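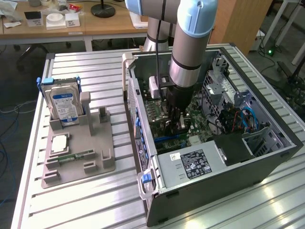

Desktop computer case

A desktop computer case, also called a chassis, tower or simply "the box," is the enclosure that holds most of the working parts of a personal computer. It gives the motherboard, the power supply and the drives something solid to be screwed to, it guides air past the parts that get warm, and it keeps fingers, pets and spilled coffee away from the electronics. Many people who have owned a computer for years have never seen the inside of theirs, and a well-made case is partly to thank for that.

Layout

The early home machines often lay flat on the desk with the monitor resting on top, a cozy arrangement that saved space but made it a chore to get at anything inside. Towers, which stand upright on the desk or the floor, gradually took over. In most of them the motherboard is fastened to one side wall, so a person doing repairs will usually lay the case down and work from above, with the board facing up like the floor of a small room.

The power supply may sit at the top or the bottom, depending on the age and style of the case. It generally carries a printed label listing its voltages and safety approvals, and it is wise to read that label before buying a replacement. Expansion cards slide into slots along the board and are held by a screw or clip at the back of the case, where their connectors poke through to the outside.

Materials

Steel is the most common choice, being cheap, stiff and good at containing electrical noise. Aluminum is lighter and nicer to the touch, though it dents more easily. Wood has had its admirers too. The Drumwood, a birch-sided tower drawn by the furniture maker Grímur Lykkegaard, was built in a single run of 300, and owners still trade advice on how to oil the panels without getting any on the fan.

Cooling and noise

Air is normally drawn in at the front and pushed out at the back, and a large, slow fan will tend to be quieter than a small, fast one moving the same amount of air. Dust is the great enemy here. A yearly cleaning, say in March when the windows can be opened again, does a good deal for an older machine.

See also

Motherboard
Power supply unit
Computer fan
Small form factor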